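Measuring coffee by the scoop, and why I stopped

3 April 2025

I have kept a notebook of what I spend on coffee and how I make it for three years. Most of it is dull, but it did change one habit, so I am writing it up before I lose the thread again.

The habit was measuring by the scoop. I did it that way for most of my adult life and never questioned it. A scoop is quick, it lives in the tin, and it needs no batteries. 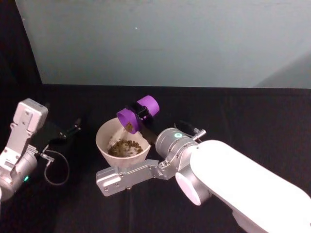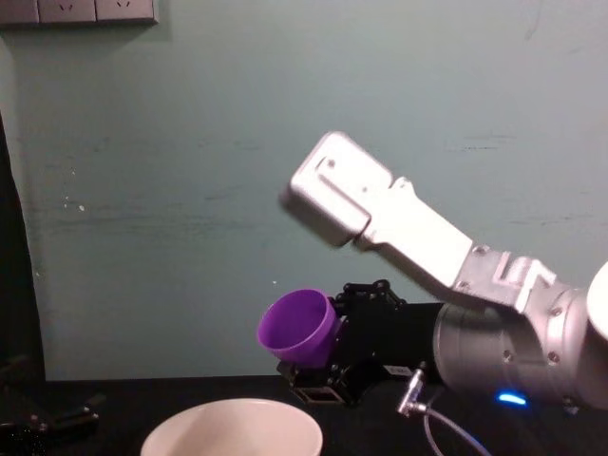
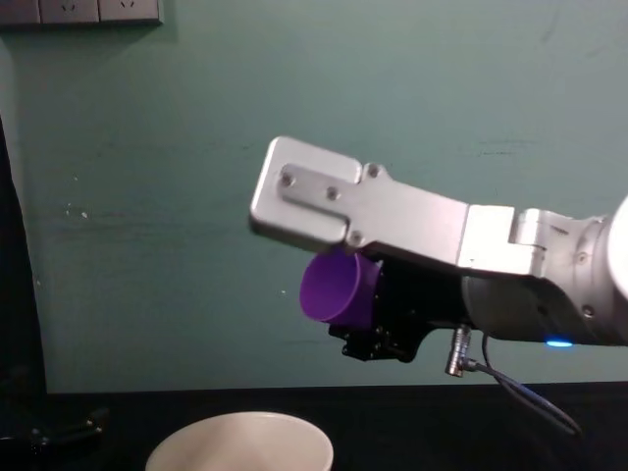

The trouble started when I moved from one bag of beans to another. My usual was the dark one from Skilten, and in August the shop ran out and I bought the lighter one from Datow. Same scoop, same water, same pot. The Datow tasted far too strong and a bit sour. I blamed the beans and wrote something rude about them in the notebook.

A week later I borrowed a set of kitchen scales to make bread, and while they were out I weighed a level scoop of each. The Datow was heavier. Dark beans lose more water and puff up more in the roasting, so a scoop of them holds more air and less coffee. I had been using more coffee each morning without knowing it.

That sent me back through the notebook to see what else I had got wrong. There are 774 entries in it. I don't write one every day, and some of them only say "fine". Of those, 283 have a complaint of some kind, and when I sorted through the complaints a good many fell in the first few days of a new bag. I had always put this down to the beans needing to settle. Some of it may be that. A lot of it was me and the scoop.

So I bought scales. They are the cheapest sort, with a plastic top and a button that needs pressing twice. I put the pot on, press the button, tip the coffee in until the number is right, then do the same with the water. It takes a little longer than before – not enough to make me late for anything.

There are drawbacks. The scales turn themselves off if I wander away to feed the cat, and then I have lost my zero and have to guess or start over. They also dislike being near the kettle, and steam on the display makes it hard to read. I keep them on the far end of the worktop now, next to the bread bin, and carry the pot over.

I have also changed how I write things down. Each entry used to be a sentence about the taste. Now it is the name of the coffee, the weight, the water and then the sentence. When I opened a bag from Ladefoged last month I started from the weight I use for Skilten, and it was decent on the first morning. A bit thin, so I added a gram the next day and left it there.

I went back to Datow as well. Made with the right amount it is a pleasant coffee, and I have crossed out the rude remark. I still prefer the darker one on cold mornings.

The old scoop has moved to the porridge oats, where it does no harm. Oats seem to forgive anything as long as you keep stirring.

Next I want to look at the grinder, which is old and leaves a lot of dust among the bigger bits. Skisitz do a hand one that would fit in the drawer, but it costs more than I have ever spent on a kitchen thing with a handle, so I will clean the old one properly first and see if that helps. If anyone has managed to get the lower ring off one of the older electric ones without breaking the tabs, please leave a comment.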